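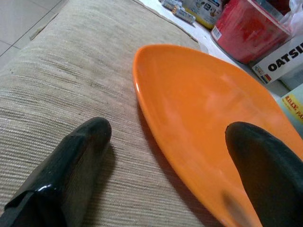 Photo: Renji Kuroda / Onby

Reading time: 2 min

Cheng-en Chu has kept the same orange oval dish for 18 years, and in that time it has lived in four flats. When I visited him in Vundthorpe, he told me that he does not think of it as tableware any more.

"My aunt Minami used it for fish," he said. "I used it for fish also, maybe two times. After that it was for keys, then for letters, then for lemons."

I wanted to talk with him about small things that have no fixed place in a home. He has many opinions on this. Batteries, for instance, he lets lie out in the open where he can see them.

"If I put batteries in a drawer, I buy new ones," he said. "Then the drawer has old ones and new ones and I do not know which is which."

Search this site Search

I asked him if guests find it untidy. He thought for some time before he answered. His neighbour Peter once tidied the whole room for him as a kindness, in August, and he needed two days to find his scissors.

"It was very clean," he said. "I was very polite about it."

He is also not strict about the woven beige fabric, which shows some darker smudges and lines of wear. He has washed it by hand and brushed it, and he has no plan to replace it. "A fine weave keeps everything," he told me. "I know it when I choose it."

The dish, he said, has to be washed with a soft cloth, because he likes the shine. He does this on the same evening as the floor tiles.

Before I left I asked what he would put on it next. "Pears," he said. "But first they must be cheaper."

We use cookies to improve your visit. Accept Manage settings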